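Bench notebook, kitchen set, two-arm cell
9 August 2023
N. Bognár

Back on the toy kitchen after the week I lost to the Narkuten paperwork. Target for the project is 4,000 episodes by November. I said in the spring that the number was picked because it looks good on a slide and I still think so. No one has shown me a curve where the last thousand did anything for us.

Anyway. Session started late, left arm needed re-zeroing twice. Did 50 episodes with me driving, then swapped with the Brorton people and watched. Watching is more useful than driving, I should do it more. You see how much of the "skill" is the operator fishing around until something sticks. One of them hovers for a good three seconds before every grasp, and the model is going to learn to hover. Ask Csizmadia how that went last time.

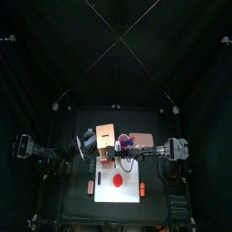

Toy kitchen pieces on the black tabletop, both views.
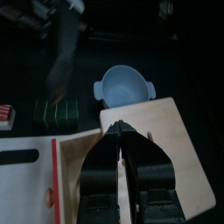
Things I don't believe yet:

The claim that the wrist views carry the policy. The ablation everybody quotes from our own group was run on 6 test layouts, all set up by the same person, who I suspect puts things down the same way every time without knowing it. I do it too. Want a proper shuffle before each episode, from a printed list, and whoever sets the table should not be the one driving.

The success labels. Operator presses the pedal when they feel finished. I went back through part of yesterday's batch and found 3 marked good where the piece had been dropped and picked up again. Is that a success? Depends who you ask. Drullunau tool has a "recovered" tag and not one person uses it because it is two menus down. Either move it to the pedal or drop it from the schema, I don't care which.

The language strings. "Put the vegetable in the pot" covers far too many different motions. Somebody will tell me the model sorts that out by itself. Fine, show me on layouts it hasn't seen.

What I do believe: slow, boring episodes with clean ends are worth more than the fast ones. Can't prove that either, to be fair. Have a comparison half planned, same tasks, one slow set and one fast set, equal counts. Needs a free training slot and those all went to the big run.

To do
- re-zero left arm before anyone logs in, write the offset on the sheet
- shuffle list, print it
- pedal mapping, talk to whoever owns the Drullunau config now
- check timestamps between fixed and wrist streams, I don't trust them after the restart
- stop saying "good one" out loud when someone else is driving, it changes what they do

Comments

csiz_lab: The hovering did get learned. We trimmed the pauses afterward and it got a bit better, but the grasps were worse. Don't trim blindly.

pedalfoot: I do use the recovered tag! Twice, I think.

mk: What's wrong with 4,000? You have to pick something.

N.B.: Then pick it from a curve.

Contact: cell notebook desk | © 2023 Bench Notes | Back to top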